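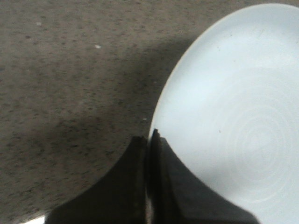

Recettes de Nassar – carnet de cuisine en fichiers texte

Salut et bienvenue ! Vous êtes dans le dépôt où je recopie les recettes de ma grand-mère, celles du gros cahier à spirale que ma tante a failli jeter en vidant la maison de Nassar. J'ai commencé en décembre, un soir de pluie, et je me suis prise au jeu (un peu trop, dit mon entourage). Il y a 76 recettes pour le moment. Le cahier en contient 100, mais l'écriture des dernières pages me donne du fil à retordre.

Ce qu'il y a dans le dépôt

Un fichier par recette, dans le dossier recettes. Le nom du fichier reprend le titre du cahier, sans accents ni espaces, donc soupe_aux_feves.txt et ainsi de suite. Dans chaque fichier : le titre, le nombre de personnes, les ingrédients, la préparation, puis mes notes à moi, toujours après la ligne NOTES pour qu'on ne mélange pas ma prose avec la sienne.

Le fichier index.csv donne le titre, la catégorie et la page du cahier. Il y a 6 catégories : soupes, légumes, viandes, pains, desserts, conserves. Les beignets salés sont dans pains, ne me demandez pas pourquoi, c'est elle qui les rangeait là !

Les quantités

Alors là, accrochez-vous. Elle mesurait tout en verres et en « poignées ». J'ai gardé ses mots tels quels et j'ai mis mes grammes entre crochets quand j'ai refait le plat. Pas de crochets ? Je n'ai pas encore essayé. Pour le four c'est pareil, « four vif » reste « four vif ».

Ce qui cloche encore

2 recettes portent le même titre (gâteau de semoule), avec des proportions différentes. J'ai gardé les deux, suffixe _a et _b. Je préfère la _b, plus citronnée. Il reste aussi des fautes de frappe, sûrement beaucoup – signalez-les, ça me rend service.

Réutilisation

Cuisinez, copiez, traduisez, tout est libre. Si vous publiez une recette quelque part, citez juste le carnet, ça me fera plaisir.

Hiba Rizk, dernière mise à jour le 25/01/2023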